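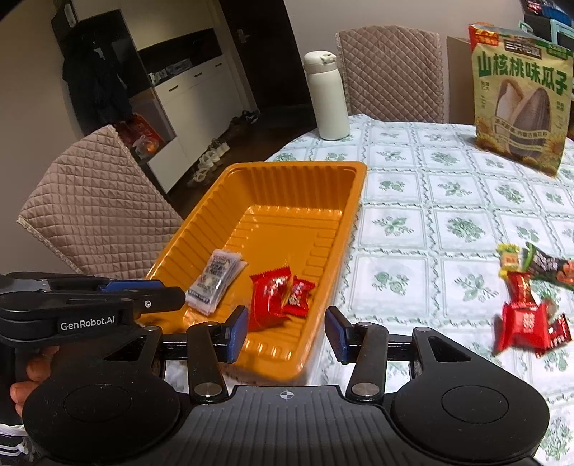 One Urthorpe reader wrote in that her bell plaque entry got bounced twice, wrong category both times. So, again:

4.2 Adding a memorial to Numetti

1. Stand at the marker. Wait for the GPS fix, up to 60 seconds.
2. Pick category FIRST. Statue, plaque or bell. Cant be changed after.
3. Type the inscription as carved, old spelings too. Max 900 characters.

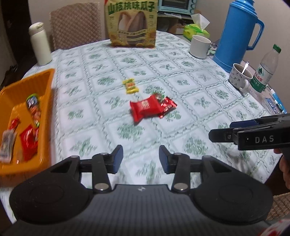
Fig. 4b. Red wrappers on a patterned tablecloth.

4. Save. Note the entry no. (Gevetthorpe pump memorial = 1462).

CAUTION: no climbing on plinths.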